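Household Water Use in Rented Kitchens
Student project report, Mirkbridge campus
Handed in 16/06/2021

1. Why this topic

Kitchens get less attention than bathrooms in most of the stuff we read for class. Shower timers, low flow toilets, lots on those. Dishes and cooking, not much. We wanted to know where the water goes between breakfast and bedtime in a normal rental.

Wood and stone surfaces came up early because people wipe them down so much.

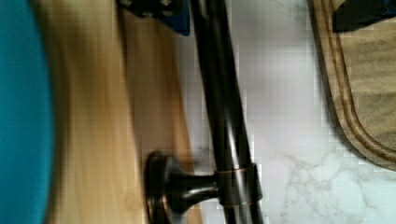
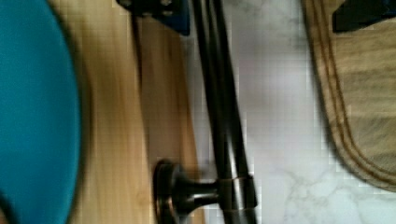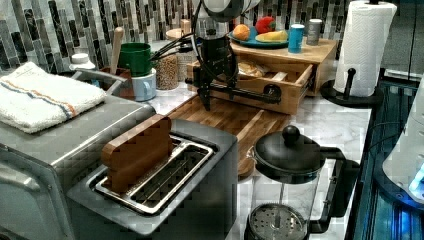

2. Method

We asked 12 households to keep a kitchen water log. 6 in Mirkbridge, 6 across the river in Dremcombe. Each one wrote down every time the tap ran, what for, and a guess at how long. Two weeks of logging. A measuring jug under the tap on the first day gave us a flow rate for each kitchen, then minutes times flow rate.

Two households dropped out in the second week. We kept their first week in the notes but left them out of the comparisons.

Log sheets were based on the Sinaga template from last year's class, with a column added for wiping and cleaning. Should of added one for pets too, several people wrote "dog bowl" in the margin.

3. What we found

Rinsing plates before they go in the dishwasher was the big one. People leave the tap on the whole time. Hand washing in a filled bowl used less than we expected, hand washing under a running tap used a lot more.

Waiting for hot water was second. Worse in the Dremcombe apartments, where the heater is often at the other end of the unit. Hardly anyone caught the cold water in a pot.

Cooking itself was small. Pasta night shows up in the logs but not by much.

Wiping counters: lots of entries, tiny amounts. The cloth gets wet once and thats it.

4. Problems

Guessing times is bad data. Some people rounded everything to a minute. Also people probably behaved better while logging, one sheet says "turned it off becuase I had to write it down." We had no meters on the taps. The Rostuveck clip-on meter was on our list but there was no budget for it.

5. Next steps

Repeat in September with meters if we can borrow some. Ask about heater location at the start. Split "rinsing" into before dishwasher and everything else.

Log sheets are in the appendix folder, flow rates on the last page.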